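Carpet Tile Care: Small Habits That Keep a Floor Looking Good
Posted March 1, 2022

I love carpet tile. I put it down in our den, then in the hallway, and then in the back office because I had half a box left over and couldn't stand to see it sitting there. It's quiet, it's warm enough for bare feet, and when something awful happens you can pull up one square and take it to the sink! Try doing that with wall-to-wall.

Here's what I've picked up along the way.

Vacuum slowly, and vacuum both ways
Low pile hides grit down at the base. Go one direction across the room, then turn and go across it again at a right angle. If your machine has a beater bar, set it high or switch it off on loop pile, which can snag. I do the hallway twice a week and the den once, more if the dog has been digging.

Crumbs first, water later
Chips, crackers, cereal, all of it should come up dry. Don't press down and don't reach for a wet rag, or you'll turn crumbs into paste (ask me about the graham crackers). Pick up the big pieces by hand, then use the hose attachment and come at the spot from the outside in. Greasy crumbs leave a faint shadow. Sprinkle baking soda on it, leave it overnight, and vacuum in the morning.

Blot, blot, blot
For drinks, fold a white cotton towel into a pad and stand on it. Really, stand on it! Move to a dry part of the towel and do it again until nothing comes up. Then mix 1/4 teaspoon of clear dish soap into a cup of lukewarm water, dab it on, and blot again. Rinse with plain water and blot one last time. Colored towels can bleed, so save those for the car.
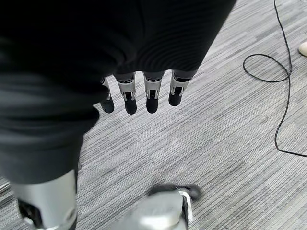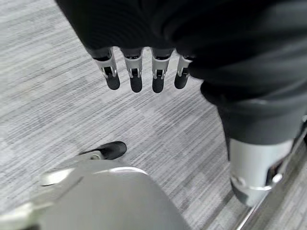
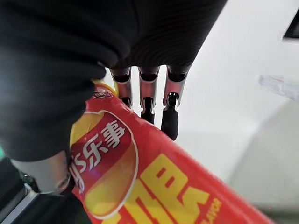
Fabric and fingers in all three; gray low-pile carpet in the second, red chip bag in the third.

Pulling up a single tile
Slide a putty knife under one corner and lift gently toward the middle of the tile. Once you have a corner, the rest usually follows. Look at the back before you do anything else, where most brands print an arrow. Take a pencil and mark on the subfloor which way that arrow was pointing. I skipped this step the first time and spent a whole evening turning one square around and around, and I still think it's wrong.

Rinse the tile face down under cool running water, shake it out, and stand it on edge in the shade. Mine need a full day to dry. Don't put it back damp, and please don't use a hair dryer on the backing.

Swap before they wear out
The tiles by the door take a beating while the ones under the couch stay brand new. Every May I trade 4 from the doorway with 4 from under the furniture. It takes less time than making dinner, and the floor ages so much more evenly. Streaky patterns are wonderful for this, as a slightly faded square just blends in with its neighbors.

Buy extras when you buy the floor
Dye lots change! Get a few spares on day one, store them flat, and write the color name on the box. My den is a gray mix and I was lucky to find 2 more squares of it after the store had stopped carrying it.

Chair legs
Felt pads are for hard floors. On carpet tile you want smooth plastic glides, the wider the better. For dents, lay an ice cube in the dip, let it melt, blot, and fluff the fibers with a spoon. I was sure this was an old wives' tale until I tried it under the bookcase.

Edges that curl
Check whether the room has been very damp first. If it's only one corner, a square of double-sided carpet tape and a stack of heavy books overnight will usually do it. If the whole row is lifting, the tiles are probably packed too tight against the wall and one needs a trim. Use a fresh blade, cut from the back, and keep a metal ruler under your other hand.

Next up: getting candle wax out of just about anything.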